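Shared Workshop Build Log and Help Tickets
Ticket: Glove-to-gripper tracking drops out when hand rolls past palm-up
Project: Evgate (tabletop pick and place)
Opened by: Yu-na Sung
Status: Resolved, one item left open
Opened: 23rd July

What's happening

Hi all! Evgate is so close to being fun that I can taste it, but I'm stuck on a tracking fault and would love another pair of eyes. When I pick things up with the glove, the hand pose streams beautifully until I roll my wrist outward, and then the position freezes while the fingers keep moving. On the viewer it looks like a hand waving goodbye from inside a block of ice. A moment later it snaps to the right spot, sometimes by way of a completely different part of the room.

The hand-held gripper has a milder version of the same thing. Its path is smooth for most of a pick, then there's a little sideways hop near the end of the table.
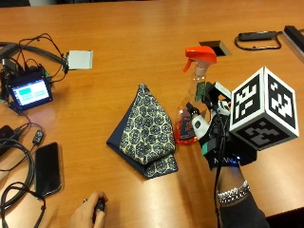
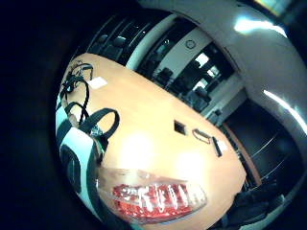
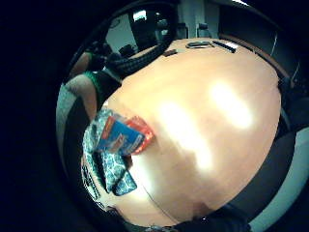

All from the big table.

The part that has me scratching my head is that the finger data never misses a beat. If the whole glove were dropping out I'd blame the battery or the radio and be done with it. Position comes from the marker cube on the back of the hand, fingers come from the glove itself, and the two get married up in the Ellham bridge script on my laptop. So either the cube isn't being found, or it's being found and the bridge is throwing the answer away.

Setup

Overhead camera, fixed, running at 30 frames a second
Marker cube on the glove, different marker on each face
Glove over its own link, calibrated at the start of every session
Hand-held gripper with the wide lens, pose worked out afterwards from its own footage
Ellham bridge, current branch, no local changes apart from my file paths

Already tried

Recalibrated the glove. No change, though my pinch is now gorgeous.
Swapped the USB cable for the overhead camera.
Closed everything else on the laptop. The fan calmed down and the fault didn't.
Did a run with no objects at all, only wrist rolls in the air. Still freezes.

Comment from Mavis Ambrose

Love this project, and thanks for writing it up properly. I had the same block-of-ice business when I was building Arnance, so I have opinions.

First thing I'd check is glare. That tabletop has a high gloss finish and the ceiling lights bounce straight off it. If the shiny patch lands next to a marker in the camera's view, the auto exposure pulls everything down and your nice white borders go grey. Lock the exposure and the white balance by hand before you touch any code. Then log how many markers get detected per frame, because at the moment you're guessing from the viewer, and the viewer smooths things.

Second, are you wearing anything metallic on that wrist? I ask about everybody's jewellery now. A bit of bright chain beside a marker can give the corner finder something very tempting to grab.

Reply from Yu-na Sung

Ha, yes, caught. Bracelet came off for the next lot of runs.

Locked exposure and added the logging. Results over 65 wrist rolls, same spot on the table, same speed as near as I can manage:

Auto exposure, bracelet on: froze on nearly every roll
Locked exposure, bracelet on: noticeably better
Locked exposure, bracelet off: about the same as the line above, so the bracelet is innocent and has been returned to duty

So glare was a real part of it, great call! But it still freezes when I go well past palm-up, and the log has a very juicy clue in it. Marker count goes from 2 down to 1 as the cube turns, and the freeze begins on exactly that frame. The marker that's left is detected perfectly well. The bridge sees it and ignores it.

Comment from Mavis Ambrose

Oh, I know this one! Have a look in the bridge config for a minimum markers setting. Ellham ships with it at 2, which is sensible for a flat board and miserable for a cube on a moving hand. Set it to 1.

You'll get a new problem in return, fair warning. With only one square in view there are two poses that explain the corners almost equally well, and the solver can flip between them. That may be your trip to the other side of the room. The cure is to feed it the previous pose as a starting guess and throw out any answer that would need the hand to have moved faster than a hand moves.

Reply from Yu-na Sung

Found it. The setting is called min_visible and it was sitting at 2, precisely as foretold.

With it at 1 and nothing else changed, the freezing is gone and the flipping is spectacular. The virtual gripper did a full somersault on the way to picking up a bag. I laughed so hard I forgot to stop the recording.

Then I added the previous-pose guess and a speed limit of 3 metres a second, and it's lovely. Really lovely. I rolled my wrist all the way over and back with a spray bottle in hand and the ghost hand on the screen just followed along like it had never heard of a problem. I've been grinning at my laptop since.

For anyone who needs the recipe:

Lock exposure and white balance on the overhead camera
Set min_visible to 1
Turn on the previous-pose guess (use_last, off by default)
Set the speed limit, and start generous
Restart the bridge fully, as it only reads the config at launch

I lost a good half hour to that last line, so please learn from me.

Comment from Mavis Ambrose

Brilliant. One tweak from my own scars – make the speed limit reset if there's been no detection for a while. Otherwise, if you take your hand right out of view and bring it back in at the far end of the table, the filter decides you've teleported and refuses to believe in you at all.

Reply from Yu-na Sung

Tried it and got it to happen first go! Hand out at one end, in at the other, total denial. I've put in a reset after half a second with no markers and it recovers straight away now. The change is on a branch called mahlangu, named after the old Mahlangu board I pinched the timer code from. It could do with a tidy before anybody merges it.

What about the gripper hop?

Different animal, I think. The gripper has no marker cube in its pose chain, so none of the above touches it. The hop turns up when the lens is close to the tabletop and most of the view is smooth, plain wood with a couple of glare spots on it. The glare spots slide along as the camera moves, and my guess is the tracker is picking them up as features and following them. When I keep a bit more of the room in view, the hop shrinks.

Plan is to mask out blown highlights before feature matching, and to try a matte cloth over the table for one session as a comparison. I've got a plain grey one at home that should cover most of it.

Comment from Mavis Ambrose

Good theory. Put some pattern on the cloth if you can, as plain grey will give the tracker even less to hold on to than the wood does. A checked tablecloth from the op shop did the trick for Arnance, and it had gravy on it, which probably helped.

Reply from Yu-na Sung

Checked tablecloth it is. I'm marking the glove fault as resolved and leaving the gripper hop open under this same ticket so the notes stay together. Aiming to have the highlight mask working by September, sooner if I can't leave it alone.

Open item: gripper path hops sideways at close range over glossy surface
Owner: Yu-na Sung
Next step: record with checked cloth, same picks, compare paths with the mask on and off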